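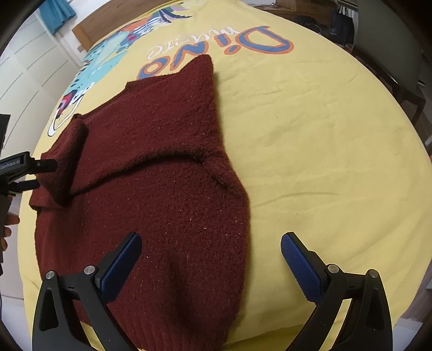 Pedido: revisão da proposta da Callow para o segundo posto de dobragem
Projeto: Hindov
Aberto por: Vaida Vasiliauskas
Responsável: Justinas Jankauskaitė
Categoria: Compras / equipamento de recolha
Estado: Pendente do fornecedor
Prioridade: Normal (tinha sido pedida Alta, ver registo)

Descrição inicial

A Callow propõe um segundo conjunto de garras manuais para o posto de dobragem de malhas, a entregar em julho. A proposta traz um preço de conjunto e quase nada por linha. Faltam os consumíveis, os cabos e o tempo de paragem. Pedem-nos para aprovar já, com o argumento habitual de que as condições não se mantêm.

Preciso de saber três coisas antes de isto seguir para a Mahnaz: o que se gasta, quem paga o que se gasta, e se um segundo posto resolve alguma coisa. Tenho dúvidas quanto à última. O posto atual tem queixas por fechar e não quero comprar as mesmas queixas em duplicado.

Registo

Comentário 1 – Justinas Jankauskaitė
Peguei nisto. As queixas em aberto sobre o posto atual são estas: o bordo de baixo das camisolas escorrega quando se tenta levantar duas camadas, as almofadas perdem aderência com o uso e o cabo anda sempre no caminho do operador. Nenhuma delas aparece na proposta. Liguei para a Callow e responderam que «a aderência depende do tecido». Depende, sim senhor, e o tecido é lã, como consta do caderno de encargos que eles leram.

Comentário 2 – Triin Urbonaitė
Sou eu que trabalho no posto, portanto deixo a minha versão. A lã grossa é o pior caso. O algodão liso agarra bem e a malha com borbotos agarra bem até deixar de agarrar, e quando deixa ninguém dá logo por isso porque a garra fecha na mesma. Limpo as almofadas com um pano sem pelo, sem álcool, porque o manual não diz se aguentam álcool. Perguntei à Callow e continuo à espera.

Quanto ao cabo: prendi-o com uma fita de velcro ao antebraço. Melhorou. Não me parece que isto seja motivo para comprar um suporte novo.

Comentário 3 – Justinas Jankauskaitė
A Callow enviou finalmente uma lista de preços. Passo-a como veio, sem IVA:

Par de almofadas de substituição: 80 euros
Cabo: 15 euros
Jogo de pinos para as articulações: 14 euros
Visita técnica: 500 euros, deslocação não incluída

O par de almofadas a 80 euros parece-me caro para uma peça de desgaste. Pedi a duração prevista e a resposta foi que «varia». Um orçamento anual não se faz com «varia». Se a troca for mensal, é uma despesa; se for semanal, deixa de valer a pena discutir o preço do conjunto, porque a conta está toda nos consumíveis.

Comentário 4 – Vaida Vasiliauskas
Pergunta para a Callow: as almofadas vendem-se em separado ou só aos pares? Desgastam-se por igual? E por que razão a visita técnica está fora da garantia no primeiro ano? Não encontro essa exclusão na proposta que assinámos para o primeiro posto.

Baixei a prioridade para Normal. A urgência é do vendedor.
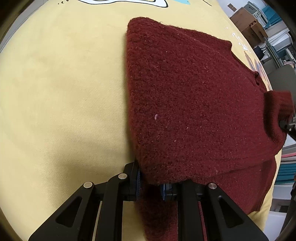

Comentário 5 – Justinas Jankauskaitė
O consumo de almofadas é a linha que mais pesa e a única para a qual não temos número nosso. Proponho medi-lo antes de pedir seja o que for. Na camisola vermelho-escura as duas almofadas azuis apertam diretamente a lã, no bordo de baixo, e a malha está salpicada de pontinhos claros de cotão. É este material que eu quero no ensaio. A tabela de desgaste que a Callow juntou refere um «tecido normalizado» sem dizer qual, e até prova em contrário não a uso para fazer contas.

Plano de ensaio:

1. Almofadas novas nas duas mãos, com a data de montagem anotada na folha do posto.
2. Só malha de lã. As peças de algodão ficam para outra altura.
3. A Triin anota cada vez que o tecido escorrega e em que ponto da peça foi (bainha, punho, dobra central).
4. Limpeza a seco no fim de cada turno, sempre com o mesmo pano.
5. Quando escorregar depois de uma limpeza, trocam-se as almofadas e fecha-se a contagem.

Comentário 6 – Triin Urbonaitė
De acordo, com uma alteração ao ponto 3: separar «escorregou» de «apanhou só uma camada». Para quem vê de fora é igual, mas o segundo caso é pontaria minha e não deve ir para a conta das almofadas. Acrescento também o lençol. Se a garra apanhar o lençol juntamente com a bainha, anoto à parte.

Comentário 7 – Mahnaz Pakzad
Vi o processo a meio. Da parte do orçamento: não há cabimento para o segundo posto enquanto não houver uma estimativa anual de consumíveis, assinada por alguém nosso. A estimativa da Callow serve para comparar. Também não aceito a visita técnica como linha obrigatória. Se a Triin troca as almofadas sozinha, que se compre o material e se deixe a visita como opção.

Pedi um preço alternativo à Amness. Vendem almofadas compatíveis, dizem eles. Não sei compatíveis com quê nem se a garantia sobrevive a isso, por isso não encomendem nada ainda.

Comentário 8 – Kristaps Laur
Sobre a Amness: usámos almofadas deles noutro equipamento e a espessura variava de lote para lote. Pode ter mudado. Pediria uma amostra e media com paquímetro antes de montar. Quanto à garantia, a Callow tem de responder por escrito. Por telefone já me disseram que sim e que não, na mesma chamada.

Outra coisa que falta na proposta é o armazenamento. Um segundo posto gera mais gravações e o servidor Asfaw está à justa. Se a compra do posto obrigar à compra de discos, os discos entram no mesmo pedido. Já vi demasiados conjuntos «baratos» que chegaram com a segunda fatura três meses depois.

Comentário 9 – Vaida Vasiliauskas
Aceite. Juntei o armazenamento à lista do que falta. Fica assim:

Duração das almofadas em lã: em ensaio, Triin
Venda avulsa ou aos pares: sem resposta da Callow
Limpeza com álcool: sem resposta da Callow
Garantia com peças de terceiros: pedida por escrito, Kristaps
Amostra da Amness: pedida, Mahnaz
Discos para o Asfaw: a orçamentar, Kristaps
Cabo: resolvido com a fita de velcro, retirar da proposta
Visita técnica: passar a opcional

Comentário 10 – Justinas Jankauskaitė
A Callow respondeu ao primeiro ponto da lista e só a esse: vendem aos pares. Ofereceram um desconto no conjunto se aprovarmos antes do fim do ensaio. Respondi que o ensaio continua e que a data de entrega de julho, tanto quanto sei, foi escolhida por eles.

Estado alterado de Em análise para Pendente do fornecedor. Volto a escrever aqui quando a Triin fechar a primeira contagem.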